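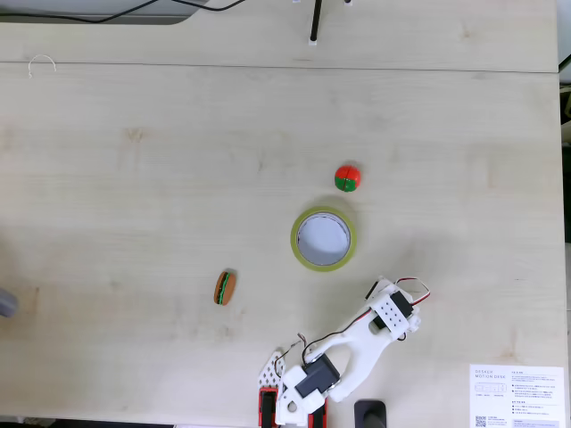 Lavska two-panel desktop: long-term review
Reviewed by Tahira Bhutto, Feb 21, 2018

The Lavska is sold as a top only. Legs, frame and cable tray are separate purchases. I paid 215 for the top in the pale finish, with the fixing screws and edge caps included. It has been in daily use for 14 months on a steel frame I already owned, so nothing below applies to Lavska's own legs.

Construction

The top comes as two panels, a deep main surface and a narrower strip for the back. They join along a straight seam that runs the full width of the desk. The surface is a beige-cream laminate with a soft printed grain and a few darker knots. Edge banding is the same color and is glued on all four sides of each panel.

The join uses cam fasteners from underneath. Out of the box my two panels sat unevenly at the left end, enough to catch a fingernail. Loosening the fasteners, clamping a straight board across both panels and retightening from the center outward fixed it. The instructions tighten from one end to the other. I would ignore that.

The seam has not opened since. It does collect crumbs and eraser dust. A dry paintbrush clears it faster than a cloth.

Surface

Finish is matte with very little texture. Paper slides easily, and an optical mouse tracks without a pad. Round items are a fair test of level, and a small ball is a handy one to try. If yours rolls, adjust the feet before blaming the top.

Smudges are the main complaint. A pale desk shows skin oil and pencil graphite, and on this one the marks can be hard to tell from the printed knots until you try to wipe them off. Warm water with a drop of dish soap removes most of them. Graphite needs a second pass. I stopped using spray polish after the first week, as it left streaks visible under a desk lamp.

Adhesive tape peels off the laminate without lifting it. I left a strip of clear tape on for 40 days near the back corner. It left a faint tacky line, which came off with rubbing alcohol, and no change in color. I would not repeat this on the edge banding, where the glue line is exposed.

Scratches: two, both from dragging a ceramic pot. Neither goes through the printed layer. Small plastic items, toy food included, have left no marks in ordinary use by a five-year-old.

Heat

A mug straight from the kettle left no ring. I have not tried anything hotter, and the manual says not to.

Comparison

Kausar Afridi has the Wolum one-piece top in the same depth and let me use it for an afternoon. The Wolum is stiffer in the middle and has no seam to clean. It is also heavier, and it would not have made the turn in my stairwell. The Lavska panels went up one at a time.

Faults

One edge cap was missing. A replacement took nine days. The pre-drilled holes did not match my frame, so I drilled six new ones.

Verdict

Good value if you need to carry it up stairs or already have a frame. Buy the Wolum if you have a clear path to the room and write across the full depth of the desk.

Rating: 4 out of 5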